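Travel > Packing & Gear > Winter Trips

Filed under: Know Before You Snow

Packing for a Ski Weekend Without Bringing the House

By Piroska Tóth

My husband believes a suitcase is full when it hurts to lift. I believe it's full when he's no longer allowed near it. Between us we have packed for the little hill at Lastell more winters than I care to admit, and we still once arrived with four hats and one glove.

These are the habits that stuck.

Do the boots first

Ski boots are the largest, dumbest objects you own, so they go in before anything else has a chance to get comfortable. Stuff them. Each boot will hold two pairs of socks, a neck warmer and a small bottle of sunscreen if you cap it tightly and put it in a sandwich bag. Buckle them loosely on the first notch. A boot packed wide open dries out into that shape and fights you in the parking lot on Saturday morning, in front of people.

Weigh the bag at home

The shuttle from Cemia allows 57 pounds per person and the driver owns a scale. He is very fond of it. Stand on the bathroom scale holding your bag, then without it, and subtract. Do this before breakfast if the middle number is likely to upset you.

Wax is not a snack, but it travels like one

Keep wax, scraper and a rag in an old bread bag inside a second old bread bag. I used to pack a special pouch by Fivetti that cost more than the wax. It leaked in April on the one pair of jeans I'd brought, and I wore ski pants to dinner.

If you scrape at the rental, scrape outside. Wax shavings in a carpet are forever, and so is the email from the owner.

One outfit for indoors

You will be indoors from 4 p.m. on. You will be tired, and you'll be eating something with melted cheese. You need one set of soft clothes, one pair of slippers and a top that is cheerful enough for a photo. Three sweaters "in case" will ride up the mountain and back without ever seeing daylight.

Fold the good things, roll the rest

Thermals, T-shirts and pajamas can be rolled as tight as you like. Anything with a pleat or a collar gets folded flat on a table, with the seams lined up, and laid on top last. Tissue paper is for people with a bigger car.

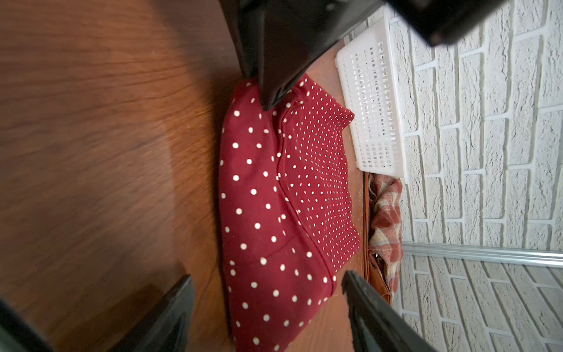 Leave a bag for the damp stuff

Everything comes home wetter and heavier than it left. Put an empty trash bag at the bottom of the suitcase on the way out, and on Sunday all the sad socks go in there together. Then open it on Monday. Not Thursday. We have done Thursday.

Hang gloves by the fingertips with the cuffs open and keep them off the radiator, however much they seem to want it. Ski goggles go in a clean sock. The rental at Takács has a drying closet, and it fills up by five, so send whoever walks fastest.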